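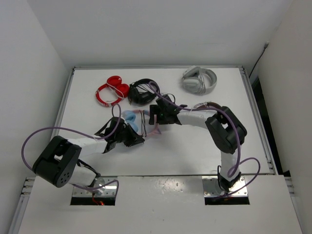

Cords should come off before anything else is touched, one respondent from the Villanueva branch wrote, and the rest of the answers to our open question about headphone storage mostly agree with that order of work. The respondent added that a set put away with its cord still wrapped around the cups "comes back out of the box as two sets, every time." We take the remark as a starting point for this section, which deals with the condition of shared headphones between uses and with the way they are sorted.

4.2 Cords, bands and the sorting step

The Nollevden lending program keeps 56 pairs of over-ear headphones in circulation across 2 sites. Over the period of the study they were lent 600 times. Each return passes through a short sorting step in which the sets are laid out on a table, separated from one another, and placed back in the bin for their type. We recorded the problems that staff noted at this point, using the return slips described in Section 3.

Tangling was the problem named most often. It took two forms. In the first, the cord of a set was wound around its own band or cups, which made the set harder to open but did not involve any other item. In the second, the cord had caught on a neighboring set. The second form was less common and took longer to clear, and it accounted for most of the slips on which staff wrote that they had asked someone for help.

Wrapping the cord around the headphones was a habit of borrowers, and the program had never advised against it. Many borrowers seem to have thought of it as a courtesy. A wrap that runs between the cups and the band holds well on a shelf. In a bin it gives way, and the free end finds the nearest loop. Sets tied with a separate strap at the cord – the Plunura sleeve was the one used at Villanueva – were seldom reported as tangled with another set.

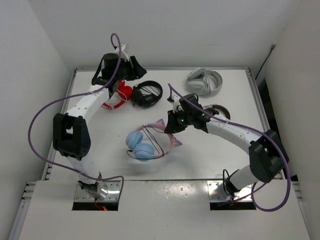
Figure 3. Five pairs of headphones laid out on a white tabletop.

Color turned out to matter more than we had planned for. The return slip asks for a shelf number, but staff at both sites told us they sort by color first and check the number afterward. Bright sets were rarely put in the wrong bin. Dark sets were confused with each other, mainly late in the day, and in several cases the number had worn off the inside of the band. Small decorated headphones meant for children were never misplaced, though they were more often returned without their slip.

Folding is a separate matter. Some models fold at the cups and take up little room when closed; others keep the full width of the band. Staff did not always fold the ones that could be folded. When asked, they said that a folded set looks the same as a broken one from above, and they preferred to leave it open until the hinge had been checked. We did not change this practice during the study.

For the second half of the period, the bins at one site were replaced with flat Skuvitz trays, one layer deep. Slips reporting a cord caught on another set fell at that site and stayed level at the other. The trays need more shelf space than the bins did, and the site gave up a cabinet to make room for them. Wear on the ear cushions did not differ between trays and bins, and we return to cushions in Section 4.3.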